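How do I get a wool sweater back to size after it stretched?

Asked by Heather Tapsell
209 views – 3 answers

I bought a secondhand sweater in September and wore it most days. The body is now a good two inches longer than it was and the elbows bag out. The care label says hand wash only and gives the fiber as wool with some nylon. I have been hanging it in the closet on a plastic hanger. I don't want to ruin it by throwing it in the dryer on hot. 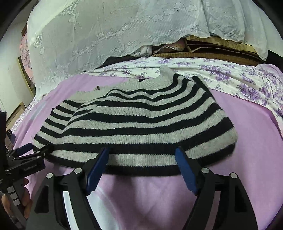

Can I fix the length without shrinking the sleeves too?

Wash the whole thing in cool water, press it in a towel, then lay it on a flat surface and push the body up to the length you want with your hands. Leave the sleeves at their own length. Pin the hem if it creeps. It took mine two days to dry in a cold room.

Hậu Phí
Helpful (130) – Share

Stop hanging it. Knits go on a shelf, folded. I have one from 2007 that still fits because it has never been on a hanger. For the elbows, hold a steam iron an inch above the fabric and let the steam do it – don't touch the wool with the plate. Pat it into shape and leave it alone until it's cool.

If it stretches again after one wash, the yarn was knitted too loose and you will be doing this every time.

Gregor MacAulay
Helpful (41) – Share

dryer on low 10 min worked for me but mine was acrylic so idk

Musyoka Mbwambo
Helpful (3) – Share

907 shares

We use cookies to keep you signed in and to count visits. Accept – Manage settings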